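Home | Kitchen | Laundry | Workshop | Tips A–Z

Can a Machine Sort the Forks Yet?
By Anju Khurana
4 min read
Print | E-mail

Readers keep asking whether it is time to let a machine take over the small chores. Rocío Echevarría wrote from Holbridge after pricing a pair of arms at $3270, and she wanted to know if they would put away her silverware. My answer is to wait, but set up your kitchen now so the job is easy for whoever does it.

Sorting by handle color is a good test. It takes a person no thought, and a machine has to find each fork, pick it up off a flat surface and let go over the right bin.
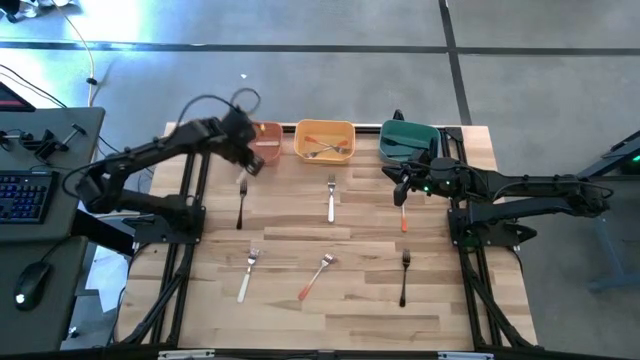

Set up the sorting spot

Use one bin per color and line them up at the back of the table. Lay the forks out with gaps between them and the tines pointing the same way. Forks in a heap are hard for any gripper – and slow for people too.

Choose a plain top. Wood is fine. Glass and polished steel throw reflections that confuse a camera.

Keep bins low and wide. A bin with a handle slot is easy to carry back to the drawer when you are done.
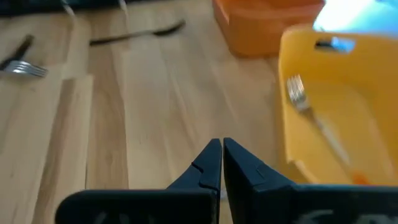

A fork on the table and one in the yellow bin, with the gripper between.

What to leave to people

Sharp knives, thin glasses and anything greasy. I would also hand-check every bin before it goes in the drawer. A cheap set of colored bins and an hour of your time will do more for most kitchens this year than $3270 will.

Home | Kitchen | Laundry | Workshop | Tips A–Z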